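Search posts Search
Dredgate
May - 8:40 pm

Thread on folding T-shirts on a bed instead of a table. I switched at home in Brilirex and had to change most of my method.

A mattress gives under your hands. Press down to smooth the cotton and the fabric sinks, then rumples again when you let go. On a bed, pull the fabric flat from its corners. Don't press.

Order that works for me:
Lay the shirt face down, hem toward you.
Pull one bottom corner out until the side seam is straight.
Repeat on the other side.
Then do the sleeves.

Corners first matters more than people expect. If you start at the collar, the slack collects in the middle and you end up chasing it down to the hem.

Fold in thirds lengthwise, then bring the hem up in 2 passes. A standing fold takes 3. I use 2 for anything going in a deep drawer.

Sheet choice has an effect. Smooth cotton lets the shirt slide when you pull. Jersey and flannel grip it, so lift the corner slightly as you move it.

Wrinkles: a shirt left in the basket overnight won't pull flat by hand. Give it 8 minutes in the dryer with a damp washcloth, then fold it warm.

I keep pens and paper on the bed for the drawer list. Phones go on the same side, away from the folding area. Mine has slid under a stack more than once.
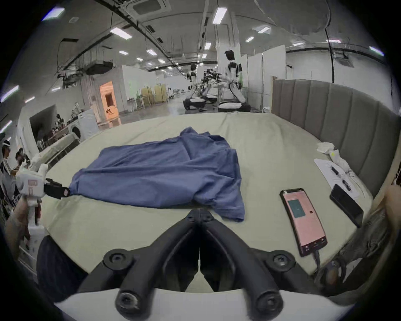 Blue tee midway, left corner pulled out. Paper, pens and phones over by the headboard.

Someone asked about folding boards. I tried the Amus one. Fine on a table, but it tips on a soft mattress when you flip the side panel. Sold it.

Drawer capacity, same question from Su: mine holds up to 700 mm of standing folds front to back. Measure the inside, not the face.

Long sleeves next. Different fold, same corners.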